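Questions fréquentes : préparer le budget d'un poste de collecte

Que comprend le kit Clonder ?
2 pinces à main, les doigts de rechange et les câbles. La table et le fond en tissu restent à votre charge.

Faut-il acheter le bras tout de suite ?
Non. La plupart des labos commencent par les pinces et commandent le bras Stirus l'exercice suivant.

Quel délai prévoir ?
12 semaines à partir du bon de commande. Pour une livraison au printemps, commandez avant fin février.

Quelle part du budget va au bras ?
Environ 70 %, hors maintenance.

Comment aménager le poste ?
Une table en bois stable et un rideau noir uni derrière suffisent. Commencez par des objets courants, une tasse par exemple.

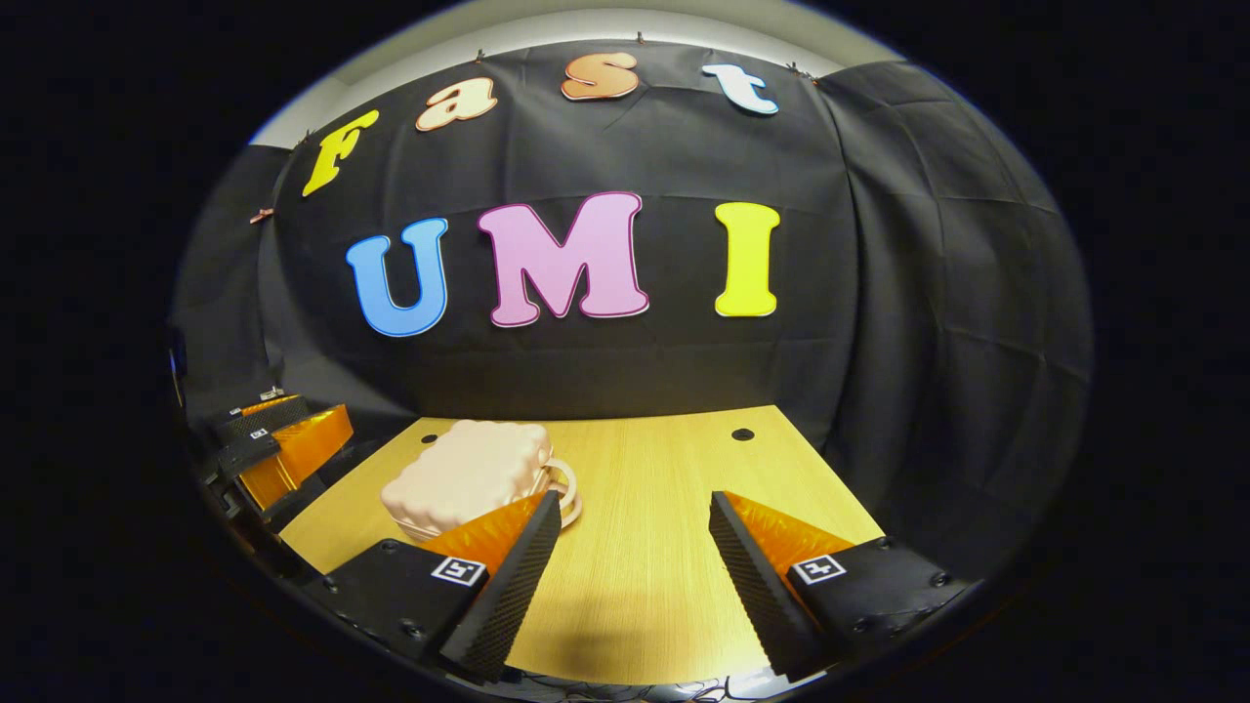 Prévoyez aussi une ligne pour les consommables : les doigts s'usent et ne sont pas couverts par la garantie. Les marqueurs se réimpriment sur place.

Peut-on louer ?
Oui, auprès de Durley, pour 2 mois au minimum. Le transport est facturé à part.

Mise à jour : 9 janvier 2018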